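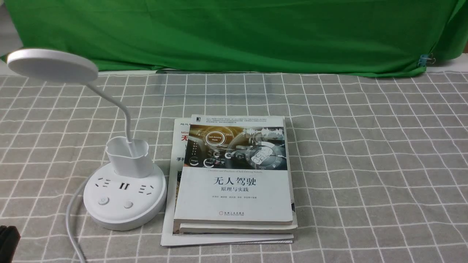 HOLTANSIDE, June – Plimberg, the home and study goods company, today announced that it will extend its student desk program to all public libraries in the Holtanside area. Under the program, libraries receive furnished study places for evening use by high school and college students, at no cost to the library or to the reader.

Search this site Enter keyword Go
Home Newsroom Products Stores Investors Contact

The program began last fall at the Usedach branch library, where the second-floor reading room had been closed in the evenings for several years. Plimberg supplied tables, chairs, table coverings and desk lighting, and paid for the longer opening hours. The room now stays open until 9:30 p.m. during the school term. Library staff report that places near the windows are usually taken first, and that students preparing for final exams often stay until closing.

"Many young people in our area share a bedroom or study at the kitchen table," the company said in a statement. "A quiet seat and a good light are modest things to offer, and we are pleased that more libraries will be able to offer them."

The extended program will provide 99 study places. Each library will choose its own layout from 2 standard plans, one intended for a single large room and the other for smaller rooms and alcoves. Libraries with older wiring may request an electrical inspection before any lighting is installed, and the cost of that inspection will be covered by Plimberg.

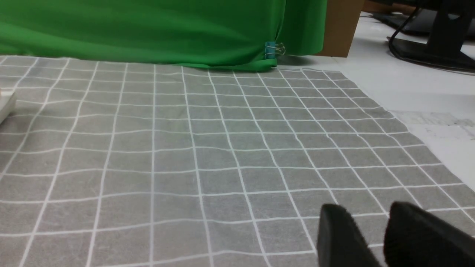

Furniture for the new locations will be delivered over the summer so that rooms can open with the start of the school year. Deliveries will be handled from the company's Holtanside warehouse. Libraries are asked to confirm door widths and elevator access when they return their forms – several of the buildings have narrow entrances, and the larger tables cannot be taken apart.

Plimberg will work on the program with Cao, the regional study skills network, which will hold free evening sessions on note-taking, essay planning and exam preparation. Sessions will begin at 7 p.m. and will be open to any student with a library card. Parents may attend the opening session at each branch.

The company has committed to funding the program for two years. Libraries may keep all furniture and lighting after that period, whether or not they continue the evening hours. Applications are open now, and forms are available from the Plimberg community office or at the front desk of the Usedach branch.

About Plimberg
Plimberg designs and sells furniture, lighting and textiles for the home and for study. The company is based in Holtanside, where it operates a warehouse, a showroom and a repair workshop.

We use cookies to improve your visit. By continuing to use this site you accept our cookie policy. Accept Settings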